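Pre-event inspection, Skeltmont parade route and reviewing stand
Sun 3 July. Government of Chamoun, public ceremonies section. Form 17.

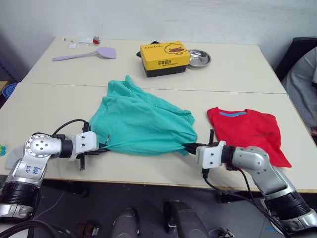
## 1. Reviewing stand

- [x] Deck load plate present and legible. Rated for 100 persons.
- [x] Handrails fixed on all open sides.
- [ ] Rear stair lighting. *Two fittings dead. Replace before the evening rehearsal.*
- [x] Head of state's seat: sight line to the podium clear.
- [ ] Canopy anchors. *Northwest anchor turns by hand. Retorque and recheck.*

## 2. Route, Wositz Gate to Mimilthorpe Square

- [x] Length measured: 717 m. Matches the plan.
- [x] Manhole covers sealed and tagged.
- [ ] Crowd barriers. *199 sections on the delivery note. Feet missing on the last four at the square end. Do not link until fitted.*
- [x] Emergency vehicle gap open at the midpoint.
- [n/a] Heavy vehicle crossing plates. *No tracked vehicles in this year's order of march.*

## 3. Succession and absence arrangements

- [x] Alternate for the salute named in the sealed order.
- [ ] Second car for the alternate. *Not on the vehicle list. Protocol office to confirm in writing.*
- [x] Broadcast delay tested.

Result: conditional pass. Open items carry over to the reinspection sheet. The September review uses the same form, with section 2 repeated in full.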